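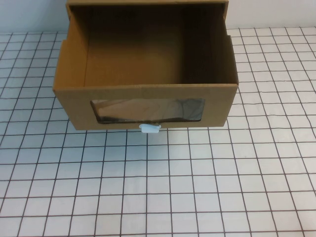
Notas do orador – Sessão sobre acondicionamento de pequenas peças em gavetas de cartão

Abertura

Boa tarde a todos. Em nome do serviço de reservas do Museu Katalden, agradeço o convite para participar neste encontro. A comunicação tem a duração de 20 minutos, a que se segue um período de perguntas. Peço que as questões sobre fornecedores sejam guardadas para esse momento.

O tema é modesto e diz respeito à rotina de qualquer reserva: onde guardar etiquetas, fragmentos, botões, carimbos e outros objetos de pequena dimensão, de modo que possam ser localizados sem abrir dez caixas. A solução adotada pela nossa instituição foi a gaveta de cartão canelado, sem tampa, com janela frontal em película transparente.

(Pausa. Verificar se a sala ouve bem ao fundo.)

Antecedentes

Até à mudança de instalações, o material miúdo do fundo Mavromatis encontrava-se em envelopes, dentro de caixas fechadas. O inventário registava 415 unidades de acondicionamento, muitas com designações repetidas. Para confirmar o conteúdo de um envelope era necessário retirar a caixa da estante, levá-la à mesa e manusear tudo o que estava por cima.

Foram consideradas gavetas metálicas e gavetas de plástico rígido. As primeiras excediam a carga admitida pelas estantes do piso superior; as segundas ultrapassavam a verba disponível. O cartão canelado permitia ainda ajustar as medidas às prateleiras existentes, o que pesou na decisão.

(Mencionar aqui, se houver tempo, o empréstimo à Casa Zistell.)

O modelo adotado

A gaveta é aberta em cima. No painel da frente foi recortada uma janela retangular, larga, coberta por uma película transparente. Por baixo da janela, ao centro, fica a pequena patilha de plástico branco que serve de puxador.

Sobre a película, convém ser franco com a assistência. É brilhante e reflete a luz, e quando fica com rugas a leitura do interior torna-se difícil. Numa estante iluminada de frente, o técnico vê primeiro o reflexo e só depois o conteúdo. Recomendamos, por isso, que a janela seja entendida como auxílio à identificação e que a etiqueta com a cota continue a ser obrigatória.

Quanto ao puxador, a patilha sobressai um pouco abaixo do bordo inferior do painel. Quem planear a altura entre prateleiras deve contar com essa saliência. No primeiro lote não a tivemos em conta e foi preciso voltar a medir 40 posições.

(Passar ao diapositivo seguinte.)
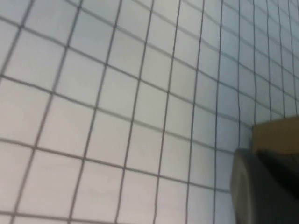
Cloltum, outubro

A superfície de trabalho

A segunda parte da comunicação trata da mesa. Antes de receber qualquer gaveta, definimos uma superfície branca, quadriculada com linhas finas e escuras. O fundo claro facilita a deteção de fragmentos soltos e de pó, e a quadrícula serve de referência para alinhar a gaveta e dispor as peças pela ordem do inventário.

Chamo a atenção para um ponto prático. Vistas em ângulo muito inclinado, as quadrículas afastadas parecem comprimir-se e as linhas juntam-se até formarem uma malha apertada. Qualquer estimativa de dimensões feita a olho, nessas condições, fica sujeita a erro. As medições para a ficha fazem-se com régua, de cima.

Procedimento de conferência

1. Colocar a gaveta sobre a mesa, com a janela voltada para o técnico.
2. Confirmar a cota.
3. Retirar as peças uma a uma e dispô-las na quadrícula, da esquerda para a direita.
4. Registar o estado de conservação e as faltas.
5. Repor as peças e verificar a película e o puxador antes da devolução à estante.

Não deve haver mais do que uma gaveta em conferência na mesma mesa. Esta regra foi introduzida depois de dois conjuntos de botões do fundo Mavromatis terem sido trocados, situação que demorou uma tarde inteira a corrigir.

Pontos em aberto

Falta avaliar o comportamento do cartão a longo prazo, sobretudo nas salas em que a humidade relativa varia mais. Está prevista a aquisição de mais 100 gavetas, condicionada ao resultado dessa avaliação – a encomenda não será feita antes. Estuda-se também uma película menos refletora, embora as amostras recebidas até agora sejam pouco transparentes.

(Se perguntarem por custos: remeter para o anexo distribuído à entrada.)

As fichas de medidas e o modelo de etiqueta podem ser pedidos ao secretariado do encontro até às 18 horas. Passo agora às perguntas da assistência.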